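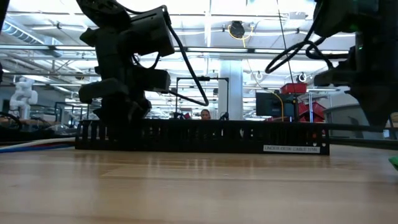

When a parent with care of a child wishes to move

Relocation is among the most difficult matters to come before the family courts. A separated parent may have sound reasons for wishing to move to another part of the country or overseas: a post that cannot be had locally, a new marriage, or the support of relatives after some years of managing alone. The other parent may have equally sound reasons for objecting. The law does not presume in favour of either.

In England and Wales, the starting point is the welfare of the child, which is the court's paramount consideration. The wishes of the parents are heard and weighed, but they are weighed for what they say about the child's daily life, schooling, health and relationships.

Much depends on whether the proposed move is within the United Kingdom or beyond it. A parent who intends to take a child abroad to live will need the written consent of everyone else with parental responsibility, or the permission of the court. To leave without either may amount to a criminal offence, and may also lead to proceedings for the child's return. For a move within the country, permission is not always required in advance, but the other parent may apply for an order to prevent it, and courts do not look kindly on a move carried out in secret.

Miłosz Gajewski, a solicitor in the family department at Marier, advises clients to begin the conversation early. "Parents often come to us when the new job has been accepted and the tenancy signed," he says. "By then the other parent feels that the decision has been taken without them, and positions have hardened. A letter sent some months before might have led to an agreement."

His department's advice to clients who are planning a move runs to 10 pages, most of them concerned with practical arrangements. The court will expect to see where the child is to live, which school has places, how medical care will be provided and what the journey back will cost. A proposal which says only that contact will be "generous" is unlikely to satisfy a judge. One which sets out the dates of school holidays, the airports or stations to be used and the person who will pay the fares stands a much better chance.
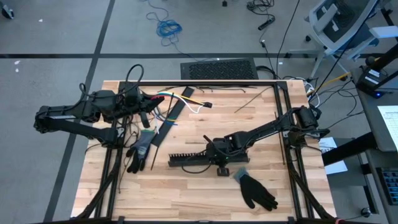

Distance is often the heart of the dispute. A father or mother who collects a child from school on two afternoons a week cannot do so from 414 miles away, and longer visits in the holidays are a different kind of relationship. Video calls have their place, particularly with older children, though they are generally treated as an addition to time spent together.

The child's own views will be considered in the light of his or her age and understanding. These are usually gathered by an officer who meets the child and reports to the court. Bontu Tufa, a family mediator at Jolleck, believes that parents should take care over what is said at home while this is going on. "Children are quick to notice which answer will please," she says. "They should be told plainly that the decision belongs to the adults, and that they will not be blamed for it."

Mediation is available at any stage and may be arranged while proceedings are under way. Where agreement is reached, it is sensible to have the terms recorded in a consent order. If the move is to another country, advice should also be taken there – an English order is not enforced everywhere in the same manner, and in some places a matching order will have to be obtained before the child travels.

A parent who opposes a move should act promptly. Delay may be taken as acceptance, and once a child has settled in a new school the court will be slow to disturb the arrangement. Where there is reason to fear that a child is about to be removed from the country, an urgent application can be made, if necessary without notice to the other side, and the police may be asked to alert the ports. Solicitors keep time free for such cases, and anyone in this position should telephone the same day.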